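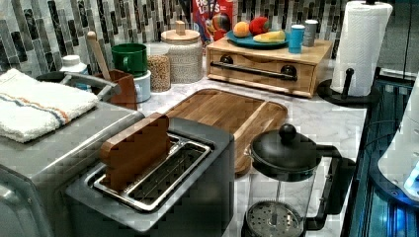
Page last changed: October 17, 2018

Kendovell Extends Small Repairs Grant to Renters

The Kendovell Housing Office will open its small repairs grant to renters for the first time this December, following a vote by the town council. Until now, only people who owned the home they lived in could apply.

The grant pays for minor work that makes a home safer or easier to use. Kitchen outlets, worn flooring, loose rails, door locks and poor lighting are all covered. A household may receive up to $1,000 in one year. Homes with a resident over the age of 70, or with a resident who has a long-term disability, may receive up to $3,000.

"Many of our renters have lived at the same address for a long time and have paid for small repairs out of their own pockets," said Letay Sisay, head of the housing office. "The council has asked us to treat them in the same way as any other resident, and the new rules do that."

Renters will need written consent from the landlord before work begins. The landlord may not raise the rent on account of the repair for 3 years after the work is signed off. Landlords who own more than four homes in the town will be asked to pay part of the cost, on a scale that the office will publish with the application form.

The kitchen remains the room most often named in requests. Older homes in the Lerden district were built with few outlets, and residents there often run a toaster, a kettle and other small appliances from one stretch of counter. Adding an outlet will count as a safety repair under the new rules -- it was previously listed as an improvement and could not be funded.

Rails and bars form the second large group. The office reminds residents that a towel bar is not made to carry a person's weight and should not be used for support when getting up or stepping out of a tub. Grab bars paid for by the grant must be fixed to solid backing by an approved contractor.

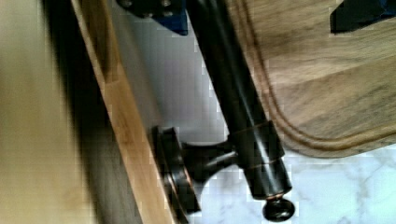 How to Apply

Forms will be available at the front desk of the housing office and at the Lerden branch library. Applicants should bring proof of address, a copy of the lease and the landlord's signed consent. Photographs of the area to be repaired are welcome but not required.

The first round of work has been assigned to two local contractors, Kadia and Milošević. Residents may not choose between them, but may ask for a visit outside working hours.

Questions about the new rules should be directed to Velimir Nikolaidis, grants officer, at the housing office. Applications received before the opening of the program will be returned.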